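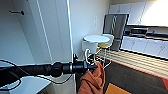

Figura 1. Manipulación de una toalla con la pinza del brazo robótico, en el entorno doméstico de Tufa.

Informe de avance, junio
Elaborado por Snædís Juhl, coordinación técnica, para la dirección del programa Gutitz

El presente informe recoge el estado de los trabajos de recopilación de demostraciones para el sistema de aprendizaje por imitación que Tillden desarrolla en el marco del programa Gutitz. Corresponde al segundo periodo de ejecución y debe leerse junto con el plan de trabajo vigente, cuyas definiciones de tarea, episodio y variante se mantienen sin cambios.

Estado general

El compromiso adquirido para este periodo era la entrega de 3,000 episodios válidos de manipulación de textiles. Al cierre se han aceptado 3,854, todos ellos grabados en Tufa y revisados conforme al procedimiento acordado. El excedente se debe en su mayor parte a la ampliación del horario de teleoperación, autorizada a mitad de periodo, y no ha supuesto gasto adicional en equipamiento.

El objetivo cuantitativo está, por tanto, cumplido. En cuanto a la distribución por tareas, la situación es menos favorable: los episodios de agarre y traslado de toallas están sobrerrepresentados y los de doblado completo quedan por debajo de lo previsto. El desequilibrio se detectó tarde, cuando el panel de seguimiento mostraba únicamente el total acumulado. Desde entonces el recuento se presenta desglosado por tarea y por turno.

Actividades realizadas

La recopilación se ha centrado en cuatro tareas: agarrar una toalla por una esquina o por un pliegue, levantarla y trasladarla a otra superficie, extenderla y doblarla. Cada episodio comienza con la prenda en una configuración inicial distinta, fijada por una ficha que el operador consulta antes de empezar. Las fichas indican la forma de partida de la tela, la superficie de origen y la de destino, y el brazo con el que debe iniciarse el agarre.

Los textiles siguen siendo el material más exigente del catálogo. Una toalla sujeta por un solo punto cae en pliegues que ocultan sus esquinas, de modo que el sistema debe aprender a decidir el siguiente agarre con información parcial. Por este motivo se pidió a los operadores que no corrigieran la caída de la tela con la mano entre un intento y otro y que conservaran en la grabación los reagarres, siempre que la tarea terminara dentro del tiempo asignado.

Se ha trabajado además en la variación del entorno. Las grabaciones se realizan en un espacio con cocina y mobiliario de uso corriente, y la posición de los muebles móviles se modifica al inicio de cada bloque. El registro de cada bloque incluye la disposición adoptada, el estado de la iluminación y el identificador del operador. Esta información acompaña a los datos entregados y permitirá separar conjuntos de entrenamiento y de evaluación sin que ambos compartan disposición.

La formación de operadores corrió a cargo de Mulugeta Mekonnen. Cada persona incorporada completó 30 episodios de práctica, excluidos del recuento, antes de grabar material destinado a la entrega. Mekonnen ha redactado también una guía breve sobre velocidad de aproximación, apertura de la pinza y pausas, que se adjuntará al próximo envío. Su aplicación ha reducido la disparidad de estilos entre turnos, si bien persisten diferencias apreciables en la tarea de extender.

Control de calidad

Todo episodio pasa por una comprobación automática de sincronía entre imagen y estado de las articulaciones y, a continuación, por una revisión humana. El revisor confirma que la tarea declarada coincide con la grabada, que el objeto permanece a la vista durante los momentos decisivos y que la descripción textual es correcta. Los episodios rechazados se conservan por separado con su motivo de rechazo.

Las causas más frecuentes de descarte han sido la pérdida de fotogramas, la oclusión prolongada de la pinza por la propia tela y las etiquetas de tarea equivocadas. Esta última afectó sobre todo a las primeras semanas, en las que la etiqueta se seleccionaba al terminar el episodio. Ahora se asigna con la ficha inicial y el operador solo la confirma.

De manera complementaria se extrajo una muestra de 100 episodios ya aceptados para una segunda revisión independiente. La discrepancia principal se refiere al instante en que se considera finalizado un doblado: un revisor lo situaba al soltar la tela y otro, al retirar la pinza. Se ha adoptado el segundo criterio, por ser el que conserva el movimiento completo, y las marcas temporales anteriores se están corrigiendo en Stoltusari, la plataforma interna de anotación. La corrección no altera el número de episodios entregados.

Incidencias

El periodo registró una interrupción por desgaste de las almohadillas de la pinza. El deterioro fue gradual y se manifestó como un aumento de los deslizamientos en telas gruesas, que al principio se atribuyó a la técnica de los operadores. Tras la sustitución se grabó de nuevo la parte afectada. La inspección de las almohadillas figura ya en la lista de comprobación previa a cada turno.

Hubo asimismo dificultades con el recorrido de los cables en las posiciones de mayor extensión del brazo. No se produjeron daños, pero varios episodios debieron detenerse por precaución. El equipo ha delimitado una zona de trabajo algo más reducida mientras se estudia una sujeción distinta. Se señala esta limitación a la dirección del programa, dado que restringe la variedad de alturas de agarre presente en los datos.

En lo relativo a la anotación, Stoltusari presentó lentitud en la carga de episodios largos. El problema se resolvió parcialmente con una versión reducida de las imágenes para revisión – los datos originales no se modifican – y queda pendiente una solución para la búsqueda por disposición de mobiliario.

Resultados preliminares

Se ha entrenado un primer modelo con una parte del material aceptado, con el fin de verificar que el formato de entrega es utilizable y no como evaluación definitiva. El modelo ejecuta con regularidad el agarre y el traslado en disposiciones presentes en el entrenamiento. En disposiciones nuevas el agarre se mantiene aceptable, mientras que la extensión fracasa con frecuencia cuando la tela parte muy arrugada. El doblado no se ha evaluado todavía, a la espera de un conjunto más equilibrado.

De la observación de los fallos se desprende que el modelo tiende a abrir la pinza antes de que la tela descanse por completo sobre la superficie de destino. El mismo comportamiento aparece en una parte de las demostraciones, en particular en las grabadas a mayor velocidad. Se propone identificarlas mediante una anotación adicional y comparar el resultado con y sin ellas.

Plan para el siguiente periodo

Se dará prioridad al doblado completo hasta alcanzar la proporción prevista en el plan de trabajo, y se suspenderá entretanto la grabación de traslados simples. La segunda línea de trabajo será la incorporación de telas de distinto grosor y tamaño, con fichas iniciales propias. Mulugeta Mekonnen repetirá la sesión de formación con todos los operadores, incluidos los de mayor experiencia, para unificar el criterio de finalización y el momento de apertura de la pinza.

Se prevé también reservar una disposición completa del espacio para uso exclusivo en evaluación. Su contenido no se comunicará al equipo de entrenamiento hasta la entrega final.

Asuntos que requieren decisión

Se solicita a la dirección del programa que confirme si el excedente de episodios del presente periodo puede imputarse al siguiente, teniendo en cuenta que corresponde en gran parte a tareas ya cubiertas. La coordinación técnica recomienda no hacerlo y mantener íntegro el compromiso para el doblado.

Se solicita igualmente autorización para adquirir un segundo juego de almohadillas de repuesto con cargo a la partida de mantenimiento, que dispone de saldo suficiente. La respuesta a ambos puntos sería necesaria antes del inicio del próximo bloque de grabación.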